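Project notebook, Hornwood student robotics group
Entry for May, second bench session
Present: D. Agudelo, R. Yimyam, E. Llewellyn. Entry written by D. Agudelo, read over by F. Lozano.

Purpose of session: to agree a fixed starting layout for the microwave task and to begin recording demonstrations with the hand-held grippers. The task is the second of those set for the Tosness student challenge. The first (drawer and tray) was closed in the previous entry.

Work started at 14:10. The group's plan calls for 200 accepted demonstrations of this task before any training is attempted. At the close of the last session the count stood at 60, all of them door-closing only. Mr Llewellyn asked that these be kept in a separate folder and not mixed with the new set, as they were recorded under the old naming rule. This leaves 140 to be recorded if the earlier ones are accepted by Mr Valderrama. His decision is awaited.

The layout agreed is as follows. The oven stands towards the back of the round table, facing the operator. The operator stands at the near edge with both grippers raised and the door fully open. Each recording is to begin from this position and the marker cubes are to be kept in view throughout.
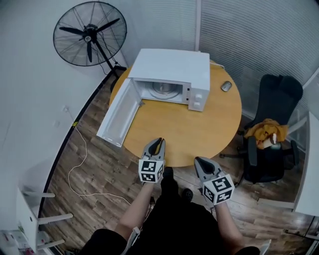

Starting position, door open, both grippers at the table edge.

Miss Yimyam acted as operator for the first block and the writer for the second. The following points were noted.

The open door reaches past the edge of the table on the left. Operators should allow for this when stepping in, and should not lean on the door with the gripper.

Closing the door with the left gripper was found easier when the jaws were kept shut and the pads used as a flat surface. Both operators reached this view separately. Turning the knobs is a different matter. The pads slipped on the upper knob in 9 attempts, and these recordings have been marked as rejected. Miss Lozano suggests a slower approach with the wrist held level, to be tried next time.

The mouse is to be left where it is on the right of the table for this set. It may be moved for a later set, should the group wish to vary the layout.

Files were copied to the Huanca drive at 16:45 and the folder names checked against the sheet. One name had been entered twice and was corrected by Mr Llewellyn.

Outstanding: decision on the earlier recordings (W. Valderrama); revised wording for the knob instruction (F. Lozano); spare pads to be requested from Skekier (R. Yimyam).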